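How Does a Sheet Stay on a Bed?

A mattress is soft and thick, and a sheet is thin and light. When you roll over at night, your body pulls on the sheet. Pull it enough times and it slides out of place.

Many sheets have elastic sewn into the corners. The elastic stretches over the mattress, then shrinks back and grips it from below. Old elastic gets weak, so some people add clips – small grippers that hold on to the cloth. 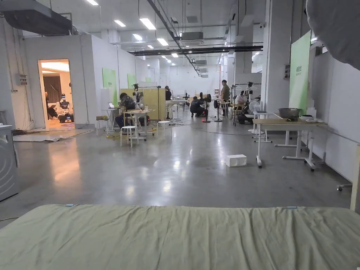 A green sheet with two small blue clips. The cloth still has a few wrinkles.

Wrinkles form where the cloth is loose. To smooth them, put your hands flat in the middle of the bed and push out toward the sides. Then tuck the extra cloth under the mattress. On a wide bed, ask someone to help from the other side – it takes 5 minutes or less.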